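Washing a quilted bedspread without ruining the stitching?
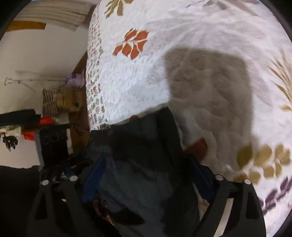
DROMIRNESS, March

Posted by farzad_m, Sunday, Home and Laundry board
Print this thread | E-mail this thread

farzad_m
Good evening to all. I have a white quilted bedspread with leaf prints, orange and purple and some gold. My aunt gave it to us when we moved to the new apartment. I want to wash it at home, but I am afraid of two problems. First, that the purple will go into the white. Second, that the stitching will pull and the filling will make lumps. The care label was removed before I received it. Our machine is a small Grudik. Please advise me.
Farzad Mahmoudi

plumline
Cold water, gentle cycle, no softener. I do mine 2 times a year and it still looks fine. Put a color catcher sheet in with it.

Entili_Resident
I don't agree with plumline. If the machine is small, the bedspread cannot move and the soap stays inside the layers. Take it to the laundromat and use the 16 kg machine. It costs more, but you do it one time and you can sleep in peace.

farzad_m
Thank you both. The laundromat in Plandiditz closes at 4 on Sunday and I work the other days, so it is difficult for me. Is the bathtub a bad idea?

m_oyewole
The bathtub is what my mother always did, and I still do it. Before you start, make a wet white cloth and press it on the purple for a minute. If the cloth stays white, you can continue. Fill the tub with cool water, mix the soap in before you put the bedspread, and push with flat hands. Do not twist it. When you lift it, hold it from below with both arms, for it will be very heavy.
Musa

Entili_Resident
And how will he dry it? Wet quilting on a clothesline will stretch from its own weight. I lost a good one like this.

m_oyewole
Over two lines, not one, and in the shade. I never had stretching. Maybe yours had a weaker thread.

Entili_Resident
It was not the thread.

plumline
Dryer on low with a couple of clean tennis balls, if it fits. Stop it halfway and turn the thing over.

farzad_m
I made the test with the cloth on the purple and also on the orange. The cloth stayed white. I will try the tub next week, when my brother can help me to lift. Musa, how much soap do you put?

m_oyewole
Two spoons of the liquid kind. Less than you think. Rinse until the water has no foam, then rinse again.

Recent threads in Home and Laundry
Yellow marks on pillowcases
Grudik washer stops before the spin
Best way to store wool blankets in summer
Does vinegar remove the smell from towels?
Curtains became shorter after washing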